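Search this site
Type and press enter
Home Notes Projects Talks Contact

Collecting demonstrations for the Palumbo project: progress to June

The Palumbo project at Lornham is now in its second stage, and I have been asked by several readers to set out how the examples for the learning system are being gathered. The first stage dealt with loose parts on a flat surface. The second concerns work inside a complete desktop computer, with the eventual aim of helping refurbishers take apart retired office machines.

The tower is laid on its side on the slatted platform with the side panel off, so that the arm can approach the motherboard from above. The printed fixture stands to the left of it. An operator guides the arm through each attempt, and the arm's movements are recorded together with the view from the fixed cameras. One complete attempt, from the starting position to the return, is stored as one example.

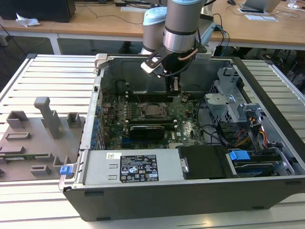 What is kept and what is set aside

As of this month the collection holds 897 accepted examples. A further 127 have been set aside for review. Most of these were recorded during a fault in the clock that matches arm positions to camera images, and I expect that a good share can be recovered once the timing has been corrected by hand.

Our rules for acceptance are deliberately modest. An attempt need not be graceful. Small hesitations and corrections by the operator are retained, as the system must learn how to recover from a poor approach. An example is excluded when the recording is incomplete, when a hand enters the case during the attempt, or when the operator abandons the task for a reason unrelated to it.

Lesego Steyn prepared the written guide for operators and has revised it twice. The present version asks that the starting position of the arm be changed between attempts, and that the tower be shifted slightly at the start of each session. In the first stage we neglected this, and the trained model performed well only when everything was placed exactly where it had been before. The same error will not be repeated if I can help it.

Working near the memory slots

The memory slots have required the most patience. The slots are narrow, there are neighbouring parts on every side, and the gripper itself hides a portion of the board from some camera positions. Operators are instructed to pause above the slot before the final descent – a habit that lengthens each recording but makes the approach much easier to label afterwards.
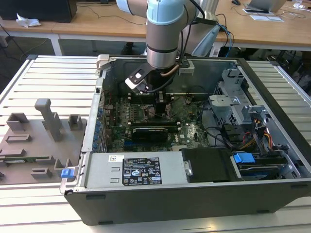
Gripper fingers pointed toward the memory slot area, with the tower on its side.

Labelling is carried out in Ulo, our in-house annotation tool. Each example is divided into approach, contact and withdrawal, and a second person checks the boundaries. Where the two readers disagree by more than a moment, the example is returned to the queue. There were 31 such returns in the most recent batch, nearly all of them concerning the point at which contact begins. The guide will be amended to define this more clearly.

The target for the second stage is 2892 examples, a figure carried over from the original proposal. I am not yet persuaded that the full number is necessary, and an interim model will be trained before the next block of sessions is booked. Should it cope with a tower of a different make, we may favour a greater variety of cases over further repetition with the same one.

Enquiries about access to the recordings may be sent through the contact page. The first-stage set is available on request to university groups, and the second-stage set will follow when review is complete.

Filed under: Robot learning, Data collection, Palumbo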